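Bench Practice for Small Servo Arms: Frequently Asked Questions
Midomau Working Notes, Estis Group
Last revised 23 March 2021

Scope
These answers cover desktop arms driven by hobby-class servos and used for pick-and-place work on a table. They supplement the Midomau bench rules and do not replace them. Industrial arms at the Vestergaard site follow a separate procedure.

Is a risk assessment required for an arm this small?
Yes. The short form is sufficient if the payload is below the limit printed on the form and the arm is attached to a fixed base. The assessment is made per station, not per arm. Moving an arm to another table requires a new form.

Do I need a fence or light curtain?
No. Small arms are operated under the clear-zone rule. The clear zone is the full reach of the arm plus 17 cm in every horizontal direction. Hands, tools and drinks stay outside it whenever servo power is on.

What may be placed inside the clear zone?
Only the objects named in the task sheet. Fixtures and bins count as objects and must be listed. Packaging, spare screws and hand tools must be removed before power is applied.

How should servo leads be routed? 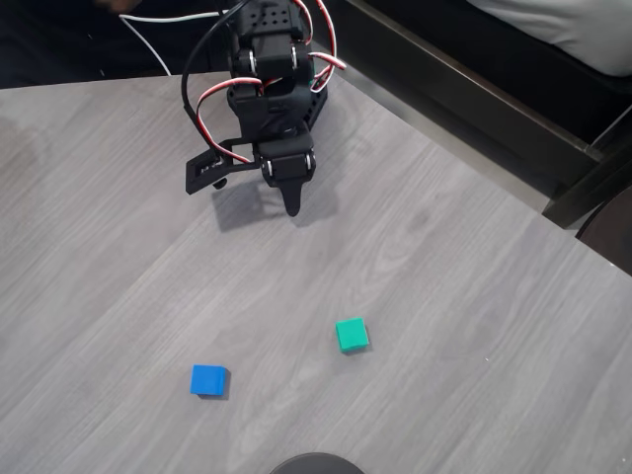 Servo leads need enough slack for every joint to reach its limit without tension, and no more slack than that. Check each joint at both limits with the power off, moving the arm by hand. Loops that stand out from the sides of the arm, like the red and white strands here, should be checked against the full sweep of the wrist and gripper as well as the starting pose. A loop that can pass between the jaws or under a bracket must be tied back. Ties go on the bracket, never on the servo horn. Power cables that do not belong to the arm are routed outside the clear zone where possible.

How often are leads and screws inspected?
Leads are inspected at the start of each session. Pivot screws are checked for looseness every 6 hours of running time. Record both in the station log. A lead with visible conductor is replaced, not taped.

In what position should the arm be parked?
Jaws open, gripper clear of the table, no object held. Support the arm before switching off, as most hobby servos lose holding torque without power.

What speed limit applies?
New task programs are run at reduced speed for the first 7 complete cycles. If any cycle is stopped by hand, the count starts again. The reduced speed setting is listed in the Ito controller sheet.

Who may reset an arm after a stop?
The operator who signed the session log. Cut servo power, clear the fault, confirm the clear zone and restore power in that order. After 4 stops in one session the station is closed until the cause has been recorded.

Does the rule on unattended running still apply?
Yes. The December revision left it unchanged. Servo power is off whenever the operator leaves the room, including between cycles.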